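Holztisch geölt oder lackiert, wie finde ich das raus?

Raimo Mustonen
Hab aus einer Haushaltsauflösung einen alten Tisch, dunkles rotbraunes Holz, viele Risse und Astlöcher. Oberfläche glänzt ziemlich. Will die Kratzer raushaben, weiß aber nicht was drauf ist. Bei Prusmont im Markt meinte man einfach mit 400er drüber und fertig. Stimmt das? Hab nur einen Schwingschleifer und bis März Zeit, dann kommt Besuch.

Nigatu
Erstmal testen, nicht schleifen! Wattestäbchen mit Spiritus, irgendwo unten an der Kante, kurz warten. Wird es klebrig – Schellack. Passiert nix, dann eher Kunstharzlack oder sowas. Bei Öl perlt ein Wassertropfen anfangs ab und zieht dann langsam ein, bei Lack bleibt er einfach stehen.

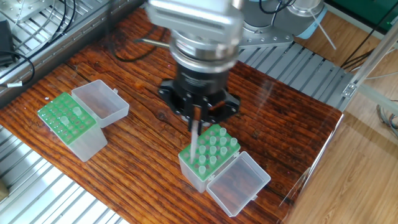
Mit 400er machst du nur matt, tiefe Kratzer gehen davon nicht weg. Wenn Lack: 156 Euro hab ich letztes Jahr beim Tischler für komplett abschleifen gezahlt, war mir das wert. Risse vorher aussaugen, sonst hast du den Staub nachher im Öl. Und immer mit der Maserung, auch wenns länger dauert.

Darstead
2000er Papier und Politur, fertig. Hab ich bei meiner Komode auch so gemacht.

Nigatu
@Darstead geht aber nur bei feinen Kratzern. Wenn man mit dem Fingernagel hängenbleibt bringt das nichts.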